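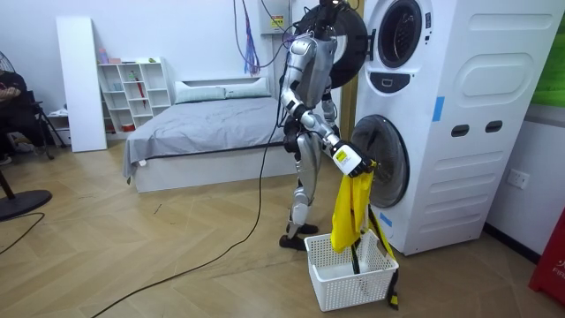
Torre de lavado y secado: preguntas frecuentes
Servicio de lavandería de las residencias Britau
Última revisión: enero de 2025

¿Qué tambor lava y cuál seca?
El inferior lava y el superior seca. Ambos se gobiernan desde el panel negro situado entre las dos puertas. Cada tambor tiene su propio ciclo y pueden funcionar al mismo tiempo.

¿Cuál es la carga máxima?
El tambor de lavado admite dos tercios de su volumen en algodón y la mitad en sintéticos. Como referencia práctica, un cesto de rejilla de los que se entregan con la vivienda, lleno hasta el borde sin comprimir, equivale a una carga de algodón. Las prendas deben caer libremente al soltarlas dentro del tambor. Si hay que empujarlas, sobra ropa.

¿Puedo lavar juntas prendas amarillas y oscuras?
En los dos primeros lavados de una prenda oscura, no. Después, sí, a 20 °C y con detergente para color. El amarillo es uno de los tonos que antes acusan la transferencia de tinte: vira a verdoso con el azul marino y a pardo con el negro. Para prendas oscuras con detalles amarillos se aplica el criterio de la prenda oscura, lavada del revés.

¿Qué hago con tirantes, cintas y cordones?
Introdúzcalos en una bolsa de malla cerrada. Los elementos largos y estrechos se enrollan en otras prendas y pueden quedar atrapados entre la junta de goma y el cristal. Antes de cerrar la puerta inferior, recorra la junta con la mano en todo su perímetro.

La puerta inferior no se abre al terminar el ciclo. ¿Está averiada?
Normalmente no. El bloqueo se libera 2 minutos después del final. Si persiste, ejecute un desagüe y espere de nuevo. No haga palanca en el aro ni tire de la junta. Si ve agua a través del cristal, no intente abrir y avise a mantenimiento.

¿Dónde se coloca el cesto durante la carga y la descarga?
En el suelo, delante de la puerta inferior. Retírelo al acabar. No lo deje encima del aparato ni apoyado contra él durante el centrifugado. En viviendas con suelo de madera, no deposite ropa mojada en un cesto de rejilla sin bandeja: el agua escurre y penetra por las juntas entre tablillas.

¿Qué mantenimiento corresponde al residente?
Filtro de pelusas del secador: después de cada secado.
Junta de goma del tambor inferior: secar con un paño tras el último lavado del día.
Cajetín de detergente: una vez al mes.
Filtro de desagüe: cada 40 ciclos.
Deje la puerta inferior entreabierta cuando el equipo no esté en uso.

¿Cuánto detergente debo utilizar?
El servicio suministra Drandance líquido. Con la dureza de agua del edificio, la dosis es de medio tapón para media carga y un tapón para carga completa. La espuma visible en el cristal al final del aclarado indica exceso. En ese caso, repita el aclarado sin añadir producto.

El equipo se desplaza o vibra. ¿Puedo nivelarlo yo?
No. El conjunto está nivelado por el instalador, Fisia, y cualquier ajuste de las patas altera el reparto de peso entre los dos módulos. Detenga el ciclo, redistribuya la carga y reanude. Si la vibración continúa con media carga, abra un parte.

¿Puedo retirar la cinta azul o los paneles laterales?
No en ninguno de los dos casos. La cinta la retira el técnico en la visita de cierre de la instalación. Los paneles solo los desmonta personal de Fisia, con el equipo desconectado de la red.

¿Se puede usar el secador para cualquier tejido?
Consulte la etiqueta de la prenda. Quedan excluidos la lana sin tratamiento, la seda, las prendas con goma espuma y todo lo que haya estado en contacto con disolventes. Las prendas elásticas, a temperatura baja y hasta 20 minutos.

¿Cómo se abre un parte?
En el formulario Zieliński de la intranet, categoría 1,339, indicando vivienda, módulo afectado (superior o inferior) y código mostrado en el panel, si lo hay. Los partes de lavandería los asigna Corrado Leone. Las fugas se comunican por teléfono a conserjería, previo cierre de la llave de paso.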